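The woman who gets other people's shelves in order

I got to Olga Quiroga's place a bit after 10 in the morning and she already had the kettle on and a plate of lamingtons out, so I was on her side from the start. I'd wanted to talk to her for ages. She looks after private book collections (other people's, mostly, though her own hallway is pretty well lined with them) and she's been at it long enough that half the readers in our town seem to have her number on the fridge.

"I never set out to do it," she told me, pushing the plate my way. "I was working in the office at Kasden, doing invoices, and my boss's mother died and left a house full of books. He had no clue what to do with them. I said I'd have a look on the weekend. It took me until July!"

That first job was 2,693 books. She knows the number because she wrote every one of them down in school exercise books, title and author and which room it came from, and she's still got them. She fetched one to show me. The handwriting starts off very tidy and gets wilder as it goes, and there's a tea ring on the page for the letter M.

I asked what people get wrong, and she laughed and topped up my cup.

"They want to start by throwing things out. Don't! Put everything where you can see the spine first. You'll find you own the same cookbook three times, and then the throwing out does itself."

She's not precious about how the books are arranged, either. One of her regulars, Horácio Godinho, keeps his by the colour of the spine and can put his hand on anything in seconds. Graça Ramalho has hers in the order she read them, going back to when she was a girl, and a new one goes on the end of the bottom shelf when she's done. "I tried to talk Graça out of that," Olga said. "I was wrong. It's like her diary. She can tell you what the weather was doing."

What she does get firm about is where the shelves go. Never on an outside wall if you can help it, and never where the afternoon sun comes in. She once saw a whole set of sea stories go from navy to a sort of weak grey over four summers, all because someone liked how they looked beside the window. And leave a gap at the back, a couple of fingers wide, for the air to move.

We got onto damp after that, and I'll admit I'd been hoping to, what with the smell in my own spare room. Her advice was to get the books out of there, stand them up and fan the pages open somewhere dry, and keep them well away from the rest until the smell's gone. If there's mould on them, that's another matter and she'd want a mask and an open door. "Don't put them in the oven," she added. I hadn't been going to, but apparently people do.

Then there's dusting, which she does twice a year in most houses. Top edge first, with the book held firmly shut, brushing away from the spine so nothing gets pushed down into the binding. A soft brush for the old ones. For the shelves themselves, and the tops of tall bookcases, she's happy with anything fluffy from the supermarket, and she does those before the books go back.

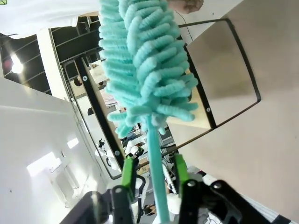

A fluffy microfibre duster, good for the tops of bookcases.

"No sprays," she said. "I had a man who polished his shelves with lemon stuff and put everything back that same afternoon. The bottoms of those books were tacky for months."

I wanted to know if she ever gets sad, going through the shelves of someone who's died. She took a while over that one. She said mostly she likes it, because you get to know them. Américo Patrício was 91 when he asked her to sort his library while he was still around to boss her, and they'd do an hour of books and then an hour of cards. He used bus tickets for bookmarks. She left every one of them in, and his granddaughter has the lot now.

Her own reading is all over the place. She had a fat history of lighthouses on the go, a crime novel with the cover gone, and a book of poems that Yae Arai from the library had pressed on her and which she was, she said, "being brave about". She reads in the kitchen, in the good chair, after dinner.

I left with two lamingtons in a serviette and a gardening book I'm meant to bring back. My spare room is next on the list, and she's told me to have the spines facing out before she gets there.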